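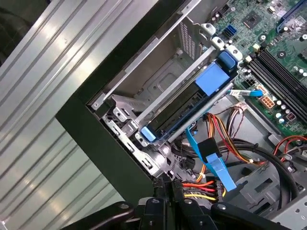

2025-03-16

Balladeck, evening, second mug of tea

We got to 70 today! I had 60 in my head as the number I'd be happy with, so anything past that felt like pudding. The target for this set is 145 good ones, and this morning it looked miles off, and tonight it looks like something two people could finish before the end of March if the leader arms hold up and Ottar's shoulder does too.

The task is drive removal. You drive the arm in, get the fingers on the blue latch, release it, and bring the carrier out of the cage without catching it on anything. I can do it with my own hands in four seconds while thinking about lunch. Through the arm it took me most of a minute on my first go, and I was holding my breath for the lot. I love how much you find out about a thing you thought you knew. I'd never once noticed that I turn my wrist before I pull. I do, every single time, and the first version of our instructions left it out completely because neither of us knew we did it.

Ottar drove for the first half and I reset. Resetting is the dull chair and I don't mind it at all. You push the carrier home, tuck the cables somewhere new, shift the case a little, call "ready", and then you get to sit and watch the wrist view on the monitor. That view still delights me. Everything is huge. The data cable hangs there like a rope in a gym, and the power wires look thick enough to climb.

The cables are where today got interesting. Last week I was tidying them between runs, out of habit, and Anneliese Kröger went through the recordings and sent back one line: "Your wires are too polite." She was right. Every run had the same neat bundle in the same neat place, and a policy trained on that would go to pieces the moment somebody handed it a machine from the real pile. So today I made a mess on purpose, a different one each time. Loops over the drive cage, the ribbon pulled across, a connector left dangling right where the fingers want to go. Ottar muttered a good deal. But the runs are so much better! You can see him make choices now. He goes round, or he nudges the wire away with the outside of a finger and then comes back for the latch. That nudge isn't in the instructions either. I've added it.

We argued over the failures again. He wants to bin any run where the grip slips. I want to keep the ones where it slips and he gets it back, and mark them. To me they're the most useful thing we have. If every example goes perfectly, how is it meant to learn what to do when the latch slides off the fingertip? We settled on three folders: clean, recovered, scrapped. Eleven went into recovered today. Scrapped is for dropped carriers, stalls, and the one where I sneezed and knocked the case mid-reach.

Some notes to myself before they go:

Start pose. We drifted. By the afternoon Ottar was starting every run with the wrist already lined up with the cage, which is cheating a bit. Tomorrow I'll call out a rough starting place before each one (high, low, left, far).

Speed. He's much quicker after forty runs than before ten. I don't know whether to mix early and late or keep only the late ones. Ask Anneliese.

Lamp. Moved it twice. Bare metal throws the light back very hard, and I'd like plenty of variety in that too.

File names. I typed Orkside instead of Dogar on six of them. Fixed, I think. Check again with fresh eyes.

After lunch we swapped and I drove. I'm slower than Ottar but, I'm pleased to write, gentler. My approach is a long shallow curve and his is more of a stoop, and when he laid the two sets of paths over each other on the screen they looked like two people's handwriting. I could have looked at that for an hour. He says mixing drivers may confuse the first training run. Anneliese reckons it'll be fine so long as neither of us does anything daft, and she wants a third person in by the time we reach 100. I've asked at Villadon whether they can spare somebody for an afternoon.

Around four I had a lovely stretch, nine in a row with no slips. You stop thinking about the leader arm altogether. I was just reaching for the latch, and it was only when I wanted to scratch my nose that I remembered which hands I was using. Then of course I got cocky and scrapped two.

We're not training anything until the hundredth is in, that's the agreement, though Ottar has already asked twice if we could "just have a little look" with what we've got. I said no both times and then spent the walk home wanting to ring him and say yes. It would be rubbish. It would probably wave at the cage and wander off. I want to see it so badly.

My neck is stiff and I've got a dent in my thumb from the trigger. Bring the other cushion tomorrow. Bring biscuits too, as I finished his.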